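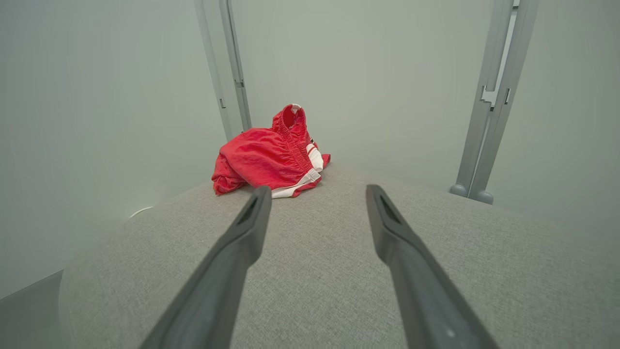

**Figure 4.1** Open fingers over a bunched-up pair of red shorts, seen from the wrist camera.

# Chapter 4: Looking After the Fingers

When I started at Ledside I thought the arm would be the part that kept me busy. It had the motors, the big manual and the price tag. The fingers were two lumps of matte plastic on the end, and I wiped them down when I remembered to.

Then in July the laundry cell started dropping clothes. Towels were fine. T-shirts were mostly fine. Anything thin and slippery came halfway up and slid back down. I spent two days on the software with Anjana Uddin before Amos Ridgeway wandered over, ran his thumb along one fingertip and asked how many grips it had done since the last change. I looked it up – 1,481. Our own sheet said to inspect at 1,000. I had written that sheet.

So this chapter is about the cheap end of the machine. Look at Figure 4.1 again and think about what those tips have to do. The shorts are in a loose heap, with the waistband gathered up into ruffles and a small peak of cloth at the top. A peak is a gift, and I'd go for it every time. To pinch it, though, both tips have to arrive at the same height and close on the same line. If one is worn on the bevel, it gets there late and pushes the cloth away.

The surface matters too. A padded top gives a little when you press on it, and that hides a finger that's set too low. Move the same finger over a hard table and you'll hear the mistake.

We'll do the work in the order I do it at the bench:

- cleaning the tips and the recesses near them
- checking wear on the bevels
- swapping a finger and setting its height
- re-zeroing the grip and running 7 test picks

You'll need the cell locked out for the first three. Section 4.1 covers lockout on the Frimpong controller, and if yours is a Trillia the steps are the same but the key is on the back – Yaw Essien drew the diagram for that one.

## 4.1 Before You Touch Anything

Park the arm first. I like it high and turned away from the wall, so there's room to get both hands around the gripper.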